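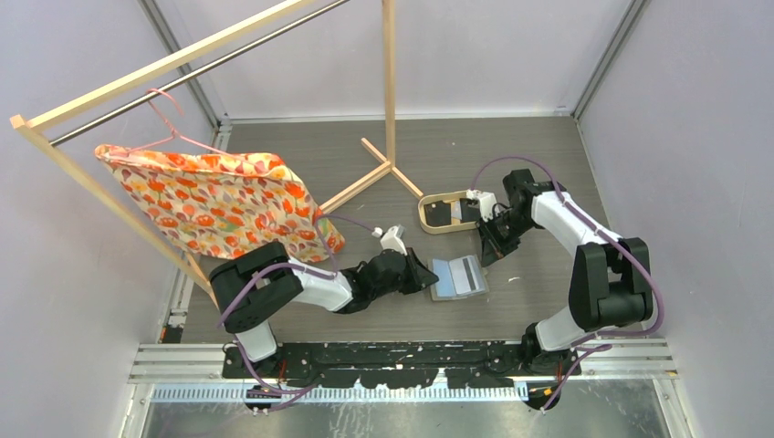
The two-arm cell at Stadum returned to its normal timetable on Tuesday, following its scheduled July service. The work was carried out under the direction of Roald Magnusson and took in both arms, the four gripper fingers of each tool pair, the wrist cameras and the cable runs. Members who book time on the cell are asked to read the notes that follow, as several of the daily checks have changed.

The service interval has been set at 1000 running hours. The previous interval of 2000 hours was carried over from the Tunlow cell, where the arms handle rigid parts and little else. Fabric, leather goods and small household articles place different demands on the fingers, and the jaws had begun to close slightly out of line before the old interval was reached. Both pairs were re-seated and their closing position was set again from the control desk.
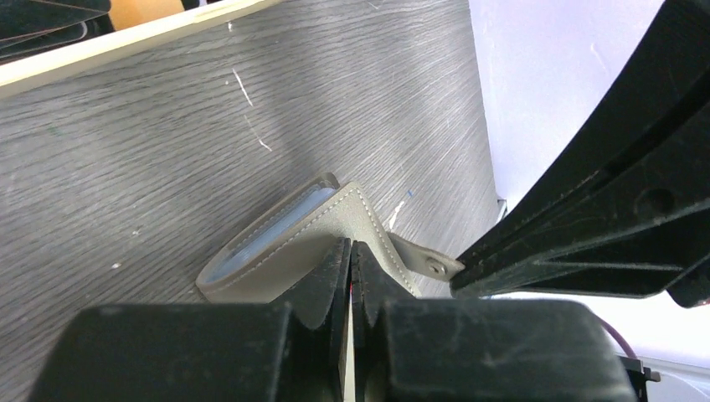
Finger alignment should now be checked at the start of each session. Close the jaws slowly with nothing between them and confirm that the tips meet along their full width. If they do not, the cell should be left in its stopped state and the fault entered in the log. Users should not attempt to correct the tips by hand – a small error at the mount becomes a large one at the point of contact, and thin items such as tabs, straps and plastic sleeves are the first to be missed.

The cables on both arms have been given more slack at the shoulder. Before starting, move each arm through its full reach at low speed and watch that the loop clears the joint housing and anything standing in the cell. Taller items should be placed towards the back, and their position agreed before the arms are powered.
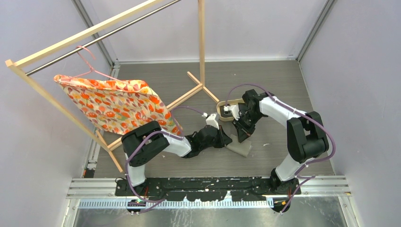 Mounting bolts are to be checked for tightness every 200 hours, using the torque wrench kept with the Wakano tool set. The bolts should be taken in the order given on the card inside the cabinet door. The front rails and the cable guide may be wiped with a dry cloth at the end of the day. Solvent must not be used on the fingers, whose surface affects how well they hold smooth materials.

The wrist cameras were cleaned and their calibration repeated with the Mạc routine, which remains available from the start menu. It takes a few minutes and should be run again whenever a finger or a camera bracket has been removed.
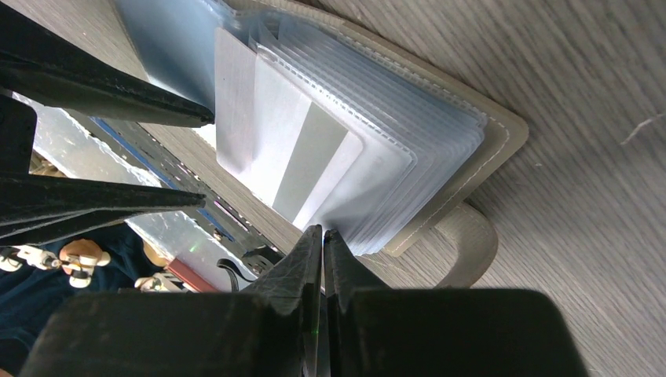 Magnusson, asked for his view of the shorter interval, replied that he would have preferred to keep the old one for the arms and apply the new one to the fingers alone, but that two separate schedules had been tried at Tunlow and the second was regularly overlooked. He added that the log would be reviewed after the next service, and that entries noting a missed or slipping grip would be of more use to him than a bare record of hours.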